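Pravero Project - Safety and Faults Meeting
Lincombe workshop, June 5, 2018

1. Minutes of the January meeting were approved.

2. Finger jam. One hand-held gripper, unit 4, stuck closed during a trial at the white shelving.
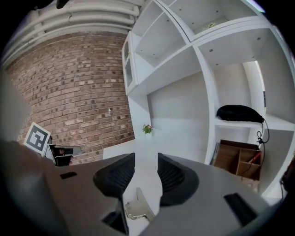 The operator's glove was pinched. No injury was reported. Unit 4 is withdrawn until Wasden has checked the hinge.

3. Cables. Two dropouts were logged in 77 trials. Idahosa suspects the connectors - replacements are on order.

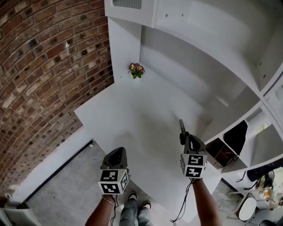 Work with both grippers at the tabletop, cables hanging below.

4. Action: Lincombe to add a cable check to the start sheet.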